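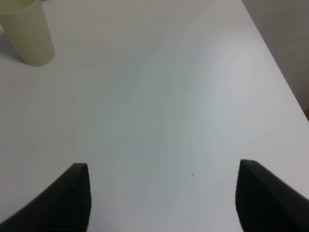
Saltberg Tabletop: read me first

Hello! I put this set together with Rania Rawashdeh at Skostholm, mostly in August, mostly after lunch. It's a pile of demonstrations in which one of us drives the arm through a small job with cups and a drinks bottle on a white table — picking things up, shifting them across, setting them down again. There are 2174 episodes. Of those, 361 were done by hand, meaning somebody took hold of the arm and walked it through the motion, and the rest were done by remote control from the desk next door.

What you get

Each episode is its own folder with a wrist view, a fixed view of the table, the joint readings and a one-line instruction in plain English. Video is saved at 12 frames a second. I wanted more, the disk didn't. Start with the folder called ulitlow if you only want a taste, as it's small and fairly tidy.

The instruction lines were typed by whoever was driving, so you'll find "cup", "mug" and "beaker" all meaning the same thing. I left them alone. If that upsets your training there's a cleaned list in words.txt (Rania's work, and much more patient than mine).

Clear plastic

This is where I'd love some help. Our depth readings on the bottle are poor, and when the wrist gets very close the wall of it is mostly glare and bent lines. We drove those episodes from the colour video alone.

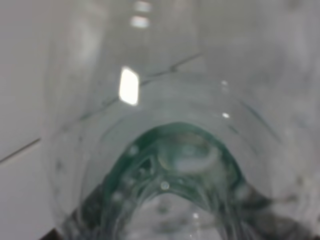
Trevor Ashworth wrote to ask why we hadn't simply guided the arm by hand for all the see-through stuff, given that your own eyes are right there and you can feel when the fingers touch. Fair point, and I tried it! My hands kept wandering into the fixed view, though, and I ended up throwing most of those away. The few I kept are marked hand_clear in the index.

Splits and odd bits

Train and test are split by table layout, so a layout you train on shouldn't turn up again in the test folder. The layouts mix heights and colours on purpose: a tall pale green cup, a straight-sided grey-teal one, a short white and blue one, and the bottle with its green label. 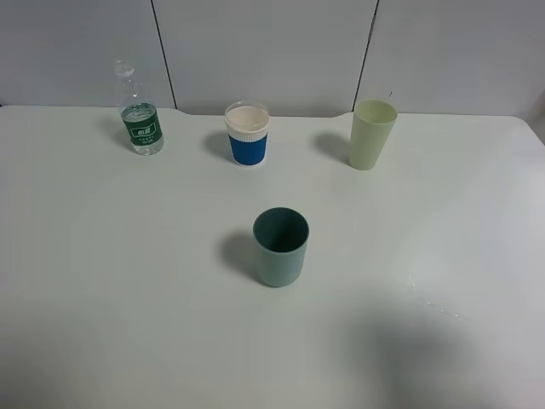
Shadows move a lot between sessions and I haven't corrected for them. Gripper values run from 0 (shut) to 1 (open), except in the lodhi folder, where they're the other way round. Sorry. There's a flag for it in the loader, flip_grip, and it's off by default.

Failed tries are kept and labelled 3 in the outcome column. Please don't bin them without a look — some have a decent recovery halfway through, and those taught our policy more than the clean ones did.

Still to do: proper timestamps for the Lodhi sessions, and a second pass over the instruction lines.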